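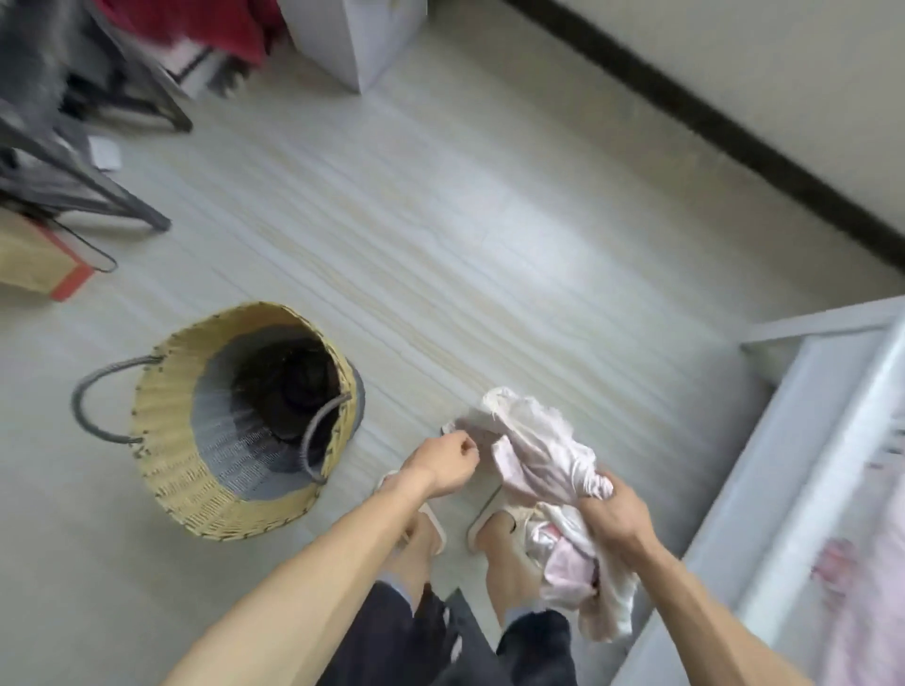 *Reading time: 3 min*

# Removing detergent residue from cotton knits

Cotton jersey that feels stiff or smells sour within an hour of being put on usually has detergent residue in the fibers. Hard water makes the problem worse, as does a machine that fills to a low level. The procedure below strips the residue in one soak and two rinses. It takes an afternoon, most of it unattended.

## Before you start

Confirm that residue is the cause. Put one clean, dry T-shirt in a clear bowl of hot tap water, press it under, and leave it for ten minutes. Stir once. Cloudy or slippery water means residue. If the water stays clear, the stiffness probably comes from overdrying and a soak won't change it.

Check the care labels. Do not use this method on wool, silk, elastic-heavy sportswear or anything marked hand wash cold. Sort by color as well as by fiber. Pale pinks and whites can share a soak if the pink has been washed several times before. Blacks and dark blues go in their own batch, last, because the hot water will pull some dye.

## Materials

- A bathtub or a plastic tub that holds at least 50 liters
- Washing soda (sodium carbonate), 150 g
- Water softener powder, 50 g
- Rubber gloves
- A long-handled spoon or a length of plastic pipe for stirring
- A kitchen or dairy thermometer

Baking soda is not a substitute for washing soda. It is a much weaker alkali and will leave most of the residue in place.

## Soak

1. Fill the tub with 50 liters of water at 52 °C. Household taps often stop short of this, so top up from a kettle and check with the thermometer before adding any clothes.
2. Put on the gloves. Sprinkle in the softener and stir until it has dissolved, then do the same with the washing soda.
3. Add up to 3000 g of clothing, weighed dry. Turn everything inside out first.
4. Push the load under and stir for two minutes.
5. Leave for four hours. Stir once an hour. The water will cool to room temperature, and it should not be reheated.

Water color is a poor guide to progress. Gray or brown water contains loose dye and soil along with detergent, and a dark load will discolor the tub whether or not any residue is present.

## Rinse

Drain the tub and press the water out by hand. Do not wring jersey, particularly at the neckline.

Move the load to the machine and run a rinse and spin with no detergent and no softener. Look through the door halfway through the rinse. Suds at this point are normal. Run a second rinse. If suds are still visible, run a third.

Dry on a line or on low heat. Fabric softener should be left out for the next few washes, as it puts a coating back on the fibers.

## Keeping it from coming back

Measure detergent by load weight and water hardness. The fill line on most caps is meant for a full, heavily soiled load, and half of that is enough for everyday clothes. In hard water, add softener powder to the drum before raising the dose.

Clean the dispenser drawer monthly. Run the drum empty on its hottest cycle at the same time.

## Revision notes

September: soak time changed from overnight to four hours after Magdalini Galanis reported fading on printed shirts. Batch weight corrected from 2966 g to 3000 g.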